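26 Dec 2025

We got the sorting line at Flirner in March. Before that, four of us stood at the returns bench and put small household goods into cartons by hand, all shift. The line now does most of it, and my job has changed more than I expected.

Boonsong Kaewsai and I used to pack 1,000 pieces between us on a good day. The machine does 3,000 and doesn't stop for lunch. What it can't do is odd shapes. Anything round, soft or half open comes back to us, so the easy work has gone and the fiddly work is what's left. Ratree moved to the Skunport site. She says she likes it there.

The other new part is showing the grippers how to pick things up. You hold the tool, close the fingers on the thing, put it in the box, open, and go again. Tape, bottle caps, small plastic bits. 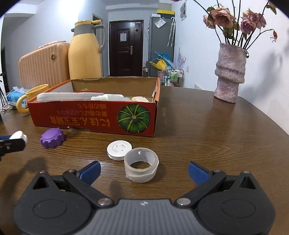 My wrist is better than it was when I packed full time, but my shoulder is worse — the tool is held out in front of you for long stretches. I asked for shorter turns and we got them. Pay is the same. Boonsong wants it raised, as we are training as well as packing, and I have put my name on his letter. We should hear after the holidays.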